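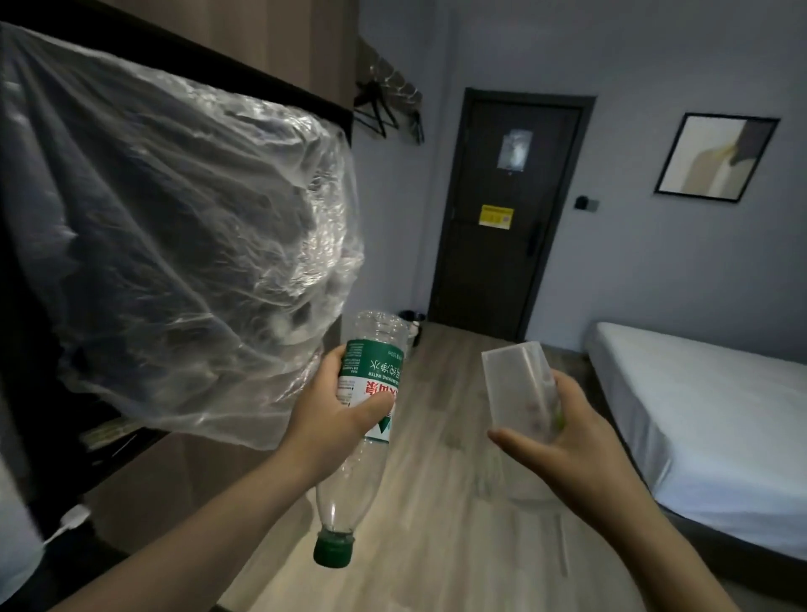

Water bottle held upside down, drinking water label in Chinese and English

Ticket 303
Product: Kindetti bread machine, gluten-free program
Subject: Loaf rises beautifully, then sinks in the middle
Opened: 27 Jun 2022
Status: Resolved

Customer wrote:

Hello and thank you in advance to whoever picks this up! I've had my Kindetti since April and I love it dearly, so please don't read this as a complaint. We have two gluten-free eaters in the house and a third who just likes to be included, and the machine has been running most mornings. Up until a couple of weeks ago every loaf came out with a nice rounded top. Now it climbs right up to the window, looks perfect, and then during the bake it drops in the center until you could serve soup in it. The sides stay up and the crust is a lovely color, but the inside is gummy under the dip.

I use program 6, medium crust, 1000 g loaf size. The recipe is the one from the booklet with 500 g of flour blend. I did change blends, from the Skundeck white to the Ogilvie brown, when the store ran out (they still haven't restocked, by the way, I ask every time). Could that be it, or is the heating element going? I'd hate to send it back over something silly.
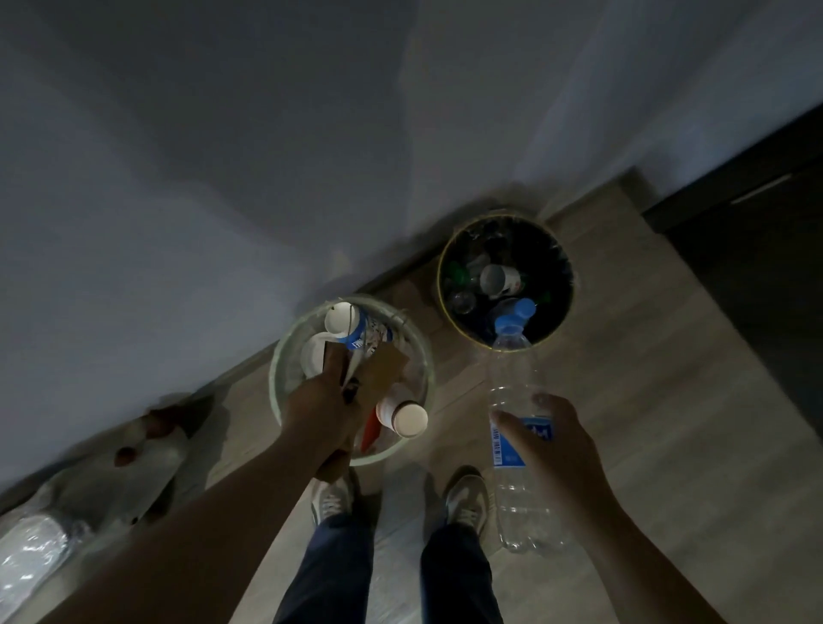 I should add that I've already tried fresh yeast packets, and I tried opening the lid less, which was hard for me. I also moved the machine away from the window in case of drafts. No change from any of those.

Support replied:

Thank you for such a thorough note, it makes our job a lot easier. A loaf that rises well and then falls is usually too wet or has proofed too long, and a tired heating element would more likely give you a pale crust all over. Yours sounds fine. Blends do vary a good deal in how much water they take up, so we'd like to look there first.

Could you tell us how you measure your water, and whether the Ogilvie bag lists xanthan gum or psyllium? Please also check that the paddle is pushed all the way down on its post, and scrape the corners of the pan a few minutes into the first knead.

Customer wrote:

Paddle is seated, I took it off and put it back on twice to be sure. The old Skundeck bag had psyllium in it and the Ogilvie one has only xanthan, which I had never noticed in all this time. I weigh the water on my little Storkar scale, the same one I use for the flour. Now that you mention the corners, there was a good bit of dry flour hiding in them, and I'm a little embarrassed about that.

Support replied:

Please don't be, everybody's pan does it! Psyllium soaks up a lot of liquid, so without it your dough is holding on to more loose water than the booklet recipe expects. Next time, keep everything the same but hold back two tablespoons of water, and add one tablespoon of psyllium husk to the flour before it goes in. When the machine finishes, take the loaf out of the pan right away and let it cool on a rack before you cut it. If it still sinks, switch to the smaller loaf setting and reduce the ingredients to match the booklet.

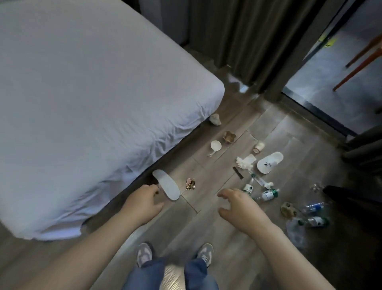

Corner of the bed by the curtain and balcony door

Customer wrote:

Two loaves later and I'm so pleased! The first had the tiniest dimple, and for the second I held back one more spoonful of water and it came out domed from end to end. It was still a touch sticky near the bottom, but I cut it while it was warm, so that one is on me. I've written the new amounts inside the front cover of the booklet. You can close this, and thank you again for being so patient with me.

Support replied:

Wonderful news, and we're glad the machine is staying put. Closing the ticket now. If you go back to the Skundeck blend, remember to leave out the extra psyllium and return to the full amount of water.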